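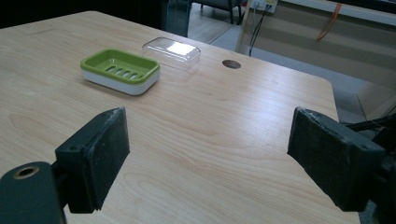 10/03/2021

Soap dishes again. The Ukier one is on the bench and I have promised to give it a fair hearing, so these notes are for me and for whoever has the sink corner next.

The claim, as I understand it from the leaflet: a slotted green tray sits inside a white base, water goes through the slots, soap stays dry, lid goes on top and you can throw the whole lot in a bag. I have doubts about every part of that except the green.

Start with the tray. Slots are fine as an idea. They are cut at a slight angle, and the leaflet makes a fuss over this ("directional drainage"). Directional to where? The base is a tub. Whatever goes through the slots sits underneath until somebody lifts the tray and pours it out, and I know how often that happens at our sink. The angle may help with stiffness or it may just look busy. I'd like to see the same tray with straight slots before I believe anything about flow.

Then the lid. A bar that has just been used is wet. Put a lid on it and it stays wet. The old Tidura dish had no lid and the soap in it was always better than the soap in the Nimside, which did. I know that's one sink and one brand of soap, so don't quote me.

What I did this morning:

- Weighed a dry bar.
- Wetted it under the tap, turned it in the hands the way a person would, set it on the tray. Lid off.
- Added 50 ml of water over the top with the small syringe, slowly.
- Left it two hours, lifted the tray, measured what was in the base.

Got back less than I put in, naturally. Some is in the bar, some hangs in the slots as a film and won't drop. I tapped the tray on the bench and a bit more came down. Tapping is cheating, so I've written the number without it on the sheet and the tapped number next to it in brackets.

Bar was soft on the underside in stripes that matched the slots. The ribs between the slots are flat on top, and that is where the mush forms. If they were rounded the bar would touch along a line and most of this would go away. I said the same about the Wijaya prototype in June and I still haven't been given a reason why not, apart from tooling.

Afternoon, same again with a fresh bar and the lid on. I expected a disaster and it was only poor. The inside of the lid fogged up and stayed that way until I took it off. Underside of the bar was softer than the morning one by thumb, and "by thumb" is the weak point in all of this. We need something better than me pressing soap and making a face. A blunt probe and a dial gauge would do it.

On the lid itself — clear is nice for seeing whether there's soap in there, and a nuisance for finding the lid. I put it down just behind the dish and then spent a while looking for it over by the sink. Against a pale wood top it practically isn't there. Put a strip of tape along one edge if you're borrowing it.

Also keep wet things away from the cable hole at the back of the table. I know it has been handy for running the scale lead, but I had a puddle heading that way after the second pour. Tray under everything next time.

Bag test. The leaflet says travel friendly. I put the closed dish, bar inside, base emptied but not wiped, into a cloth bag and walked to the mail room and back, 223 steps by the counter on my belt. Cloth was damp at one corner. Not soaked. Whether that counts as a leak depends on who is asking. I'd call it a leak if it was my shirt in there. The leaflet never says "sealed", I went back and checked, but the drawing has it lying next to a folded sweater, so draw your own conclusions.

Cleaning. Tray lifts out easily and rinses well, credit where due. Base has rounded corners on the inside, so a cloth gets all of it. This is better than the Nimside, where the corners went gray and stayed gray.

So far: a decent dish with the lid left off, and a slow way to make soap paste with it on. Two bars in one day proves very little and I wouldn't send this upstairs yet. Somebody is bound to ask why we don't buy them anyway, and the answer is that I want 8 more runs, four lid on and four lid off, same soap, same water, bars turned over halfway through for half of each.

To do:

- straight-slot tray, if anyone can cut one
- probe and gauge
- tape on lid
- find out what soap Ukier used for their photos, it looks suspiciously dry
- log today under 2135, the old sheet is full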